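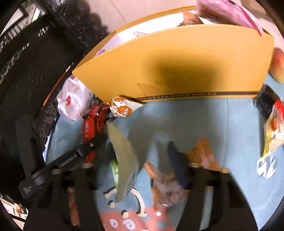

My landlord in Gritanville has raised the rent again, by an amount he described on the phone as "nothing, really." I asked if I could pay it in the same currency. He said he'd call me back.

So I am moving, for the fifth time, and I have been learning what I own. I own 2 colanders. I own a bread machine that has made bread once, in April, and it was more of a doorstop with ambitions. I own 211 paperbacks, which I know only because the moving company has a form that asks, and I am the kind of person who fills in a form.

I-hsuan Chang came over to help me get rid of books. She read the first chapter of a detective novel standing up, sat down, and left at six with the novel. Net progress, one book. I'd have her back tomorrow.

The new apartment is above a dry cleaner called Hsueh, on the bus line, with a kitchen window that looks at another kitchen window. The man over there waved when I went to measure for curtains. I waved back with the tape measure out and it snapped shut on my thumb. We'll have to know each other now.

Edivaldo Honorato, who is lending me his van, wants it returned with a full tank and "no smell." I have no idea what he thinks I'm moving. The last time I borrowed it I brought back a lamp, and the lamp was odorless.

The old phone bills are still under the bed. I have kept them since my first place, and I couldn't tell you why, except that throwing them out would take an evening and the van comes Thursday. They're coming with me.

Recent posts
The Bus to Kara Does Not Go to Kara
Five Soups, Ranked by Regret
My Dentist Has Opinions About My Jacket
On Being Called "Sir" by a Parrot

Contact | © 2026 | Back to top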